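**Revia** is a simulated practice cell for a one-armed tabletop robot, put together by members of the Jirkden shared workshop. It is meant to let builders rehearse picking tasks before any arm is bolted down. The project page lists 272 object models and 1081 saved runs – figures that say little about how well a real gripper would do.
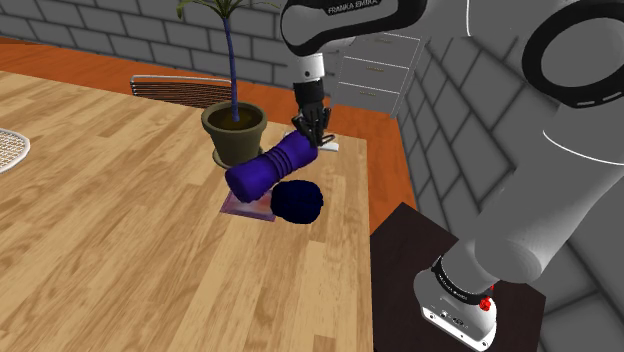
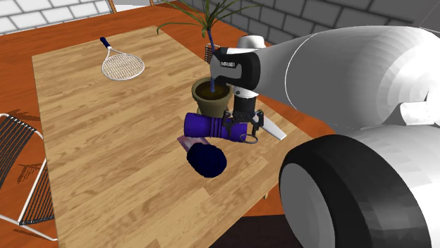 *Revia renders with the arm's gripper at a purple cylindrical object, a potted plant beside it.*

**Does a good run in Revia mean the real arm will cope?**

Only in part. Reach and collisions carry over fairly well, but friction and weight are guesses until someone measures them.

The claim that Revia saves 250 hours of bench time comes from its own authors and has not been checked. An older cell, Lukura, made similar promises and was dropped after seven months. Supporters point to Arai, a add-on for importing measured weights, though it remains unfinished.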